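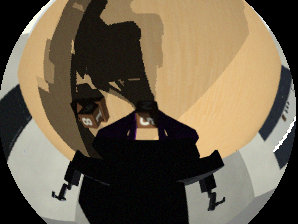

Setting up and accepting a simulated cube-grasp cell

This page covers the checks to run before episodes from the simulated tabletop cell are admitted to the Rotstead training set. It applies to wrist-view recordings of a two-finger gripper working on numbered blocks. It does not cover the physical cell at Gungate, which has its own safety procedure.

Before you start

You need a built scene file, the Stalach task sheet for the run, and write access to the review log. Close any other session that has the scene open. Two sessions writing to one scene file will corrupt the seed record.

Step 1. Fix the seed and the task text

Set the random seed in the scene file, not on the command line. Seeds passed on the command line are not written to the episode header. The reference scene uses seed 1571.

Write the task text so that it names one block by its numeral: "Pick up block 5." Do not write "pick up the block" when more than one block is on the table. An instruction that fits two objects cannot be scored.

Step 2. Check the wrist view

Load the scene and look at the wrist camera output at the reset pose. Confirm the following:

Both fingertips are inside the image circle.
The target numeral faces the camera at reset. It may be partly covered by the fingers once the grasp begins.
The lens model is the fisheye model named in the task sheet. Do not rectify the images before storage. Rectification is done at load time.
The corners outside the image circle are pure black.

Step 3. Check lighting and shadows

Low shadow map resolution gives shadows with stepped, blocky edges. These are allowed in training episodes but must be tagged "shadow-coarse" in the header. They are not allowed in evaluation episodes. For evaluation, raise the shadow map setting and render again with the same seed.

A shadow may cross a block that is not the target. If a shadow makes the target numeral unreadable at reset, move the light and log the change.

Step 4. Set contact limits

Open the contact settings and enter the finger force limit from the task sheet. Set the solver to 1000 steps per second. Lower rates let the fingers sink into the block, and the grasp will look firm when the contact solution is wrong.

Run one close-and-hold test with logging on. Reject the setup if finger penetration exceeds the task sheet limit at any step.

Step 5. Define success

Success is scored from simulator state, never from the image. A block between the fingers is not a completed grasp. The block must clear the table by the stated height and stay there for the hold time. Record the first step at which both conditions are met.

Step 6. Review and sign off

The person who built the scene does not review it. Scenes by Ihor Holovko go to Daryna Kostiuk, and the reverse. The reviewer replays the batch from the stored seeds and compares final block poses with the log. Any mismatch fails the whole batch.

The September batch held 783 episodes, of which 473 passed review. Failed episodes are kept under the Savchuk archive path with the reason code. Do not delete them or reuse their episode numbers.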